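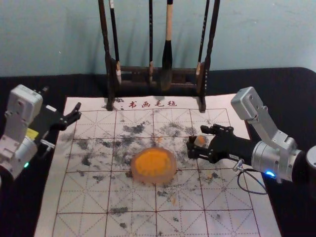 The Orange

The key to the back room was on the same ring as the key to the bins, and Pavithra tried both before the door opened. She put the light on and hung her coat on the hook. It was twenty to six and the class was at half past.

Mr Yokoyama had left the table set up. He had rung on the Thursday to say that he would, although he had sounded tired, and she had told him not to bother. The black cloth was on and the felt was out on top of it, with the rack standing at the back and the brushes hung up. He had even put the orange out. She had been coming to this room for six years and had never been the first one in it.

She filled the kettle at the little sink and rang him while it boiled.

"You found the key," he said.

"It was where you said. How's the hip?"

"The hip is very good. It's the rest of me that's complaining. Is the heating on?"

"It's clicking."

"Then it's on. Don't touch it. If you touch it, it goes off until April."

She told him she wouldn't touch it. She could hear the ward behind him, a trolley and somebody asking about toast.

"What are you giving them?" he said.

"I thought I'd do 'eternity' again. For the strokes."

"They'll groan."

"They always groan."

"Mrs Dent will say she's done it," said Mr Yokoyama. "She hasn't done it. She's done something next to it. Use the orange on her."

Pavithra looked at the orange. "I wasn't going to use it," she said. "I thought I'd just go round and talk to people."

There was a pause at the other end.

"Talk to them about what?" he said.

After he had rung off she made the tea and sat down on the wrong side of the table, the pupils' side, where she was used to sitting. Kiyoshi Yokoyama had taught brush writing above the Poduval Road launderette for twenty-two years and in that time she did not think he had ever told anyone their work was good. What he did was come round with the orange. He stood behind you until you had finished the sheet, then leaned over and corrected it on top of the black, a hook pulled up here, a line put back where it should have been. If a stroke was right he put a small circle beside it. In her first year Pavithra had got two circles. She had kept both sheets, and they had been through a house move with her.

The felt was his own. Everybody else had plain ones that he lent out from a cupboard and this was the only one with the squares printed on it, and the only one with the red characters along the top. He had bought it from a Chinese stationer on a trip with his wife, and when new people asked him what the red writing said he told them it said felt, for calligraphy and painting, and they were always let down. It had been white, then. Most of the middle of it was grey and black now with what had come through the paper. Pavithra could not have said which marks were hers, but some of them must have been, because he used to put a struggling pupil in his own place for a week so they could work over the squares. She had been put there for three.

She went round to the teacher's side and stood there to see what it was like. The wall was the same wall, the colour of a swimming bath. You had the rack in front of you, that was all, and the big brush hanging lower than the rest.

People started to come at ten past. Mrs Dent was first, with her own cushion. Then came the two brothers who worked at Skestix and had not had time to change, so that they had the company name across their backs, and then a woman called Lorna who had started after Christmas and still apologised to the paper. Pavithra gave out the felts from the cupboard. She gave out the ink and the water and the weights.

"Where is he?" said Mrs Dent.

"He's having his hip done. He's had it done. He told everybody last time."

"I wasn't here last time. I was at my sister's." Mrs Dent looked at the teacher's side of the table. "So who's doing it?"

"I am."

"Oh," said Mrs Dent, quite kindly, and sat down on her cushion.

Pavithra wrote the character large for them with the big brush. She had never used it before. It took up a great deal more ink than she was expecting and she had to press it out against the edge of the dish, and press it out again, while they all watched. The first stroke, the dot at the top, came out like a plum. She carried on. By the last stroke, the long one that goes down to the right, she had stopped thinking about who was looking, and it was all right. She held it up by the corners and pinned it on the wall, where it dripped a bit.

"Eight strokes in it, or five if you're counting like a dictionary," she said. "Fill a sheet, please."

They groaned. Then they got on with it, and for a while the only noise was the machines downstairs and the radiator.

She went round and talked to people, as she had said she would. She told the elder brother that his were very strong. She told Lorna that hers were lovely and light. She told Mrs Dent that there was a real energy in the third one down, and Mrs Dent put her brush on its rest and turned in her chair.

"Is it wrong?" said Mrs Dent.

"It's not wrong as such."

"Only I can't tell from what you're saying. He'd have scribbled on it by now."

"Do you want me to scribble on it?"

"I've paid, haven't I?" said Mrs Dent. "I come on two buses."

So Pavithra went back and took down one of the slim brushes, wetted it and worked it into the orange. It was stiffer than she had thought it would be. It took some time to come up, and when it did she carried the brush too fast and flicked a few spots of it on the felt by the dish. She dabbed at them with her sleeve, which did nothing to the felt and did something to the sleeve.

She stood behind Mrs Dent and looked at the sheet. The trouble was plain enough once she had a brush in her hand. The upright was leaning and so everything hung off it had to lean the other way to balance, and that was why Mrs Dent's characters always looked as though they were walking into wind. Pavithra drew a straight line down through the first one. She put the hook back at the bottom. She did it again on the second.

"It's your upright," she said. "It's always your upright. The rest of it's only trying to help."

Mrs Dent bent close to the paper. She smelled of cough sweets. "Six years I've been next to you," she said, "and you never said."

"It wasn't my place to."

"Well." Mrs Dent took a clean sheet. "Go and do the boys. His dots are like slugs, that one, I've been wanting somebody to tell him."

She did the boys. She did a man named Colin who held the brush like a dart and did not like being told. Lorna had put her arm half across her work, and Pavithra waited until she moved it. There were a dozen characters on the sheet and most of them were frightened, but in the bottom corner, where she had perhaps thought it would not be looked at, there was one with a long last stroke that swelled and lifted off just as it ought to. Pavithra put a circle beside it.

"What's that for?" said Lorna.

"That one's right."

"Which bit?"

"That stroke. The others aren't."

Lorna went on looking at it. She asked if she could take the sheet home and Pavithra said that it was hers, of course she could, but to let it dry.

They finished at eight. The brothers stacked the chairs and Mrs Dent ran for the first of her buses. Pavithra washed the brushes at the sink until the water stopped running grey, which with the big one took a very long time, squeezed them to a point and hung them back. She could not remember what order they had been in. She tried the big one at the end and it looked wrong, so she moved it along.

She rang the ward at a quarter past, not sure they would put her through.

"Well?" said Mr Yokoyama.

"I got orange on your felt."

"Where?"

"By the dish. Only specks. I'm sorry, I was going too quickly."

"There has been orange there before," he said. "Did Mrs Dent cry?"

"No. She said the elder brother's dots were like slugs."

"They are like slugs." He moved about, and the bed creaked. "How many circles did you give?"

"One."

"Who to?"

"Lorna. The last stroke, in the bottom corner."

He thought about this. Downstairs somebody was pulling a wash out and dropping it into a basket.

"I would have to see it," said Mr Yokoyama. "Bring me one of yours as well when you come. I've nothing to do here, and they've let me have a red biro."

She said she would come on the bus after work. Then she turned off the light, and went back to make sure she had not touched the heating.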